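Banc 5

Le kit Timent était arrivé chez Dovholm avec une licence d'essai de 50 jours et un manuel sans index. L'évaluatrice lança la passe de nuit, régla la pince en ouverture large et nota l'heure. Arkstead, l'éditeur, promettait un simulateur « prêt pour l'atelier ». Elle devait rendre son avis en juillet.
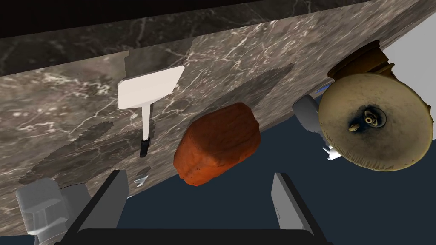
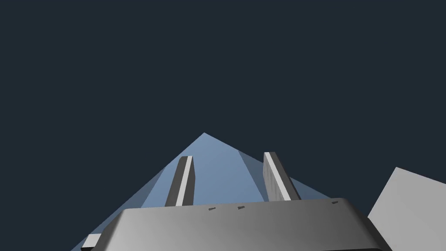
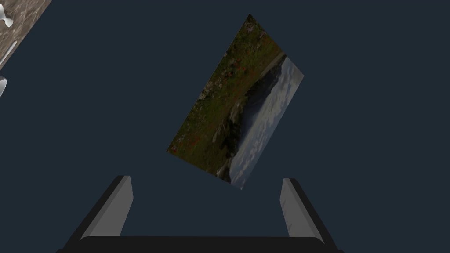 Passe 103, vues de la pince, doigts écartés.

Teshome répondit sur le canal de service que le rendu ne l'intéressait pas, que seul comptait le contact, et que la version précédente laissait glisser les pièces dès que le frottement passait sous le seuil. Avait-elle relevé les efforts ?

Elle ne les avait pas relevés. Le module d'effort figurait au tarif, en option, à la page 2.

Elle rouvrit le contrat, chercha la clause d'extension, puis écrivit à Arkstead pour demander une clé temporaire. La réponse automatique lui attribua un numéro de dossier. Elle le recopia dans le journal, sous la ligne « frottement : non vérifié », et relança la passe avec la même graine.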